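Betreff: Re: [hausliste] Saft, Sirup und der weiße Tisch im Gemeinschaftsraum
Von: Homa Vahidi
An: hausliste

Hallo zusammen,

danke an Adel für die lange Mail von gestern Abend, ich habe sie erst beim Frühstück gelesen und dann gleich noch mal mit Stift in der Hand. Ich antworte mal zwischen den Zeilen, sonst verliere ich den Faden.

Adel Filali schrieb:
> Liebe alle,
> im April ist wieder Safttausch, und ich würde diesmal gern
> vorher klären, wo die Flaschen hinkommen. Letztes Jahr standen
> sie auf dem Tisch, auf der Fensterbank, auf der Heizung (!) und
> im Flur, und am Ende wusste kein Mensch mehr, welcher
> Holundersirup von wem war.

Der auf der Heizung war meiner, ich bekenne mich. Er hat übrigens trotzdem geschmeckt, aber ja, das muss nicht noch mal sein.

> Angemeldet sind bisher 18 Leute, jeder bringt 2 Flaschen mit.
> Usha hat gefragt, ob auch Glas geht. Ich wäre für Glas, weil
> es sich besser spülen lässt, aber Jagadeesh meint, auf dem
> Holzboden sei ihm Plastik lieber.

Da bin ich ganz bei Jagadeesh. Ich habe vor zwei Jahren eine Glasflasche Kirschsaft fallen lassen, in meiner eigenen Küche, und ich finde heute noch Splitter hinter der Waschmaschine. Und Kirschsaft in den Fugen, das ist wirklich eine Freude für sich! Mein Vorschlag wäre: Wer Glas mitbringen will, stellt es direkt in die Kisten von Pikmont, die mit den Fächern, die noch im Keller stehen. Da kippt nichts. Alle anderen nehmen Plastik mit Schraubdeckel.

> Den weißen Tisch würde ich gern freihalten für die Gläser zum
> Probieren und für die Liste. Die Flaschen müssten dann
> woanders hin.

Sehr gute Idee, und da bin ich gestern gleich mal hängengeblieben. Ich hatte ja erst an das Regal von Rirstead gedacht, aber das mittlere Brett hängt durch, und ich traue dem Ding keine sechsunddreißig vollen Flaschen zu. Naveed wollte sich das mal ansehen, er hat noch passende Winkel. (Naveed, falls du mitliest: Die Schrauben liegen in der Keksdose, nicht in der Schublade!)

> Wer kann Gläser spülen? Und hat noch jemand Etiketten? Die vom
> letzten Mal sind in der Feuchtigkeit alle abgegangen.
> Grüße, Adel

Etiketten habe ich, und zwar viel zu viele. Ich hatte damals bei Shao eine ganze Packung bestellt, weil die kleine ausverkauft war, und sitze jetzt auf 836 Stück. Die halten auch auf beschlagenen Flaschen, ich habe es im Kühlschrank ausprobiert, eine Woche lang, nichts abgegangen. Bitte bedient euch, ich lege einen Stapel auf den Schuhschrank im zweiten Stock. Draufschreiben: Name, Sorte, und ob Zucker drin ist. Letzteres ist mir wichtig, meine Mutter kommt zum Probieren mit und muss da aufpassen.

Gläser spülen übernehme ich gern, aber nicht allein. Usha, machst du wieder mit? Du hast beim letzten Mal so schön abgetrocknet, während ich geredet habe.

So, und nun zu der Frage, wohin mit den Flaschen. 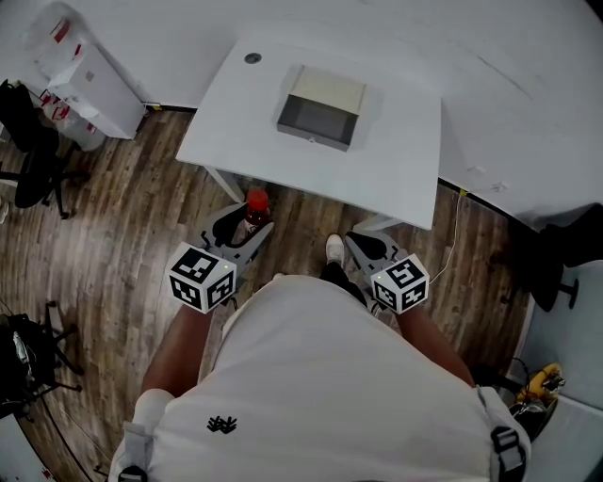 Mein Plan wäre, den Boden zu nutzen, und zwar ganz ordentlich in Reihen, vorn am weißen Tisch entlang. Der Tisch selbst bleibt dann so frei, wie Adel ihn haben will, und man stolpert nicht ständig über irgendwelche Kisten mitten im Raum. Die Flasche mit dem roten Schraubdeckel steht schon ziemlich genau da, wo ich die erste Reihe anfangen würde, knapp unter der Vorderkante, und so dunkelrot, wie das Zeug darin ist, hebt sie sich auch vom Boden gut ab. Helle Säfte, also Apfel und Birne, würde ich dahinter stellen, die dunklen nach vorn. Dann sieht man auf einen Blick, was es gibt, und wer etwas sucht, muss nicht jede Flasche einzeln hochheben. Einziger Nachteil: Man muss sich bücken. Für alle, die das nicht so gut können, kann ja jemand von uns danebenstehen und anreichen, das mache ich auch gern abwechselnd mit Adel.

Das kleine runde Loch hinten in der Tischplatte ist übrigens für Kabel gut, falls wir doch noch eine Lampe auf den Tisch stellen wollen. Beim letzten Mal wurde es gegen sieben so schummrig, dass ich Brombeere und Schwarze Johannisbeere nur noch am Geruch auseinanderhalten konnte. Ich hätte eine kleine mit Klemmfuß, aber der Stecker ist ein bisschen dick, das müsste man vorher probieren.

Und dann noch Geld, ungern, aber es muss ja. In der Dose sind noch 94 Euro vom Herbst. Davon würde ich eine Packung Filtertücher kaufen und zwei neue Trichter, der alte hat einen Riss, und man merkt es immer erst, wenn einem der Saft in den Ärmel läuft. Wenn keiner was dagegen hat, bringe ich das alles mit, wenn ich sowieso bei Rirulport vorbeikomme. Wer noch etwas braucht (Korken? Trichter für zu Hause? Zitronensäure?), schreibt mir bitte direkt und nicht über die Liste, sonst haben wir wieder vierzig Mails über Zitronensäure.

Ach ja, Jagadeesh, eine Frage an dich: Dein Quittensirup vom letzten Jahr, war da Kardamom drin oder Vanille? Wir streiten hier zu Hause seit Wochen darüber, und ich habe eine Schüssel Quitten eingefroren, die endlich verarbeitet werden will. Wenn du das Rezept rausrückst, kriegst du die erste Flasche. Mit Etikett!

Ein Letztes zum Deckel: Bitte nach dem Abfüllen alle einmal fest zudrehen und die Flasche kurz über dem Waschbecken auf den Kopf stellen. Wenn sie auf dem Boden stehen und eine tropft, klebt hinterher die ganze Reihe, und den Wischmopp hat gerade die WG aus dem Dritten.

Meldet euch wegen des Spülens, und Adel, sag mir bitte noch, ob du die Liste ausdruckst oder ob ich das machen soll.

Liebe Grüße aus dem zweiten Stock
Homa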